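Chapter 7
Gathering Demonstrations

Chapter outline
7.1 What a demonstration contains
7.2 Laying out the workspace
7.3 The operator's part
7.4 Choosing and varying objects
7.5 Reviewing, labeling and discarding
7.6 When to stop collecting

After studying this chapter, you should be able to:
State what must be recorded for a demonstration to be usable in training.
Plan a layout schedule for a two-arm tabletop task.
Distinguish a failed attempt from a faulty recording.
Write a collection protocol that a second operator can follow without further help.
Judge from a held-out test whether more examples are needed, and of what kind.

Key terms: demonstration, episode, layout schedule, start pose, coverage, held-out set, operator drift

Chapter 6 treated the learning system as a function that takes in camera images and joint readings and returns the next motion of the arms. Nothing was said there about where the examples came from. The reader was given a finished data set and asked to fit a model to it. In practice the data set is the larger part of the work, and many of the faults that appear in a trained model can be traced to decisions made before the first example was recorded.

Consider the case that runs through this chapter. In September a group at the Nulton laboratory set out to train a pair of arms on kitchen tasks: picking up small items of toy food, placing them in cookware, and moving the cookware from one part of a table to another. The project was given the name Prostunance. Its first data set held 1314 episodes, all recorded within a few weeks by two operators. The model trained on it did well whenever the cookware stood where it had usually stood during collection. When a pot was moved by the width of a hand, the arm often closed its fingers on air.

The group's first response was to record more episodes in the same manner. This raised the total to 2760 and made little difference to the result. The second response, proposed by Elmarie Motaung, was to examine the examples already in hand. She marked the starting position of every object on a plan of the table and found that most of the plan was blank. The operators had been told to vary the positions, and both believed that they had done so. Left to their own judgment, they had returned again and again to a small region that was comfortable to reach.

The remedy was a layout schedule. The table was divided into cells, and before each episode the operator was given a list stating which object was to stand in which cell. Objects were also to be placed across the lines between cells, so that the model would not come to depend on a fixed set of positions. A collection of 283 new episodes made under the schedule improved performance on displaced objects more than the whole of the second round had done.
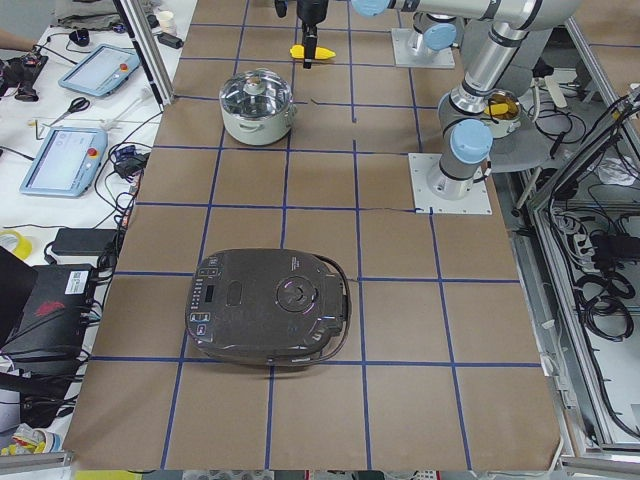
Figure 7.1 A two-arm collection workspace. Blue tape divides the paper-covered table into cells; the rice cooker and the lidded pot are both placed across tape lines. At the far end, one gripper is at a small yellow object shaped like an ear of corn.

Several points in the case deserve attention before the methods are set out in full.

First, the number of episodes is a poor measure of a data set. Two collections of equal size may differ greatly in coverage, a term defined in Section 7.2 as the share of the intended working conditions that is represented by at least one usable episode. A plan for gathering examples should therefore begin with a list of the conditions the system is expected to meet. The number of episodes follows from that list.

Second, the grid is an aid to the operator and to the person who later reviews the recordings. It need not be drawn with great precision. What matters is that a cell can be named, that the same name means the same place on every day of collection, and that the name is stored with the episode. If tape is replaced or a covering is changed, the change should be entered in the collection log. The learning system sees the table surface along with everything else in view, and a change in its appearance is a change in the data.

Third, an arm that is being guided by a person records that person's habits. Some operators approach an object from above and pause before closing the gripper. Others come in at an angle and close while still moving. Either style can be learned, but a model trained on an unmarked mixture may begin with one and finish with the other. Section 7.3 describes operator drift, the gradual change in one person's technique over a long session, and gives a simple procedure for detecting it. At Nulton, sessions were limited to 100 episodes once the review had shown that approach paths grew shorter and less consistent late in the day.

Fourth, unsuccessful attempts have value if they are labeled. A dropped object followed by a second, successful grasp teaches recovery. The same event with no label, or with the label "success," teaches the system to drop the object. Jucélia Godoy, who wrote the Prostunance review guide, required every reviewer to answer two separate questions about each episode: whether the task was completed, and whether the recording was sound. An episode may pass either test and fail the other – the two should never be merged into a single mark.

The chapter treats these matters in the order in which they arise. Sections 7.1 and 7.2 cover preparation, Section 7.3 the session itself, and Section 7.4 the choice of objects. Sections 7.5 and 7.6 concern the work that follows. Readers who have access to a workspace are advised to complete Exercise 7.2, the writing of a layout schedule, before reading Section 7.3. Those who have none may use the Berisha practice set, in which the starting positions are already listed.

7.1 What a demonstration contains

A demonstration is a time-ordered record of one attempt at a task, together with the information needed to interpret it. The record has three parts. The observations are what the system could sense at each moment, such as images and joint positions. The actions are the commands sent to the arms at the same moments. The description states the task, the objects, their starting cells, the operator and the outcome.

Observations and actions must share a common clock. A delay between the two that is too small for an operator to notice may still pair each image with the wrong command, and a model trained on such pairs will tend to act too early or too late. The delay should be measured at the start of every session and written in the log, even where it has been found acceptable before.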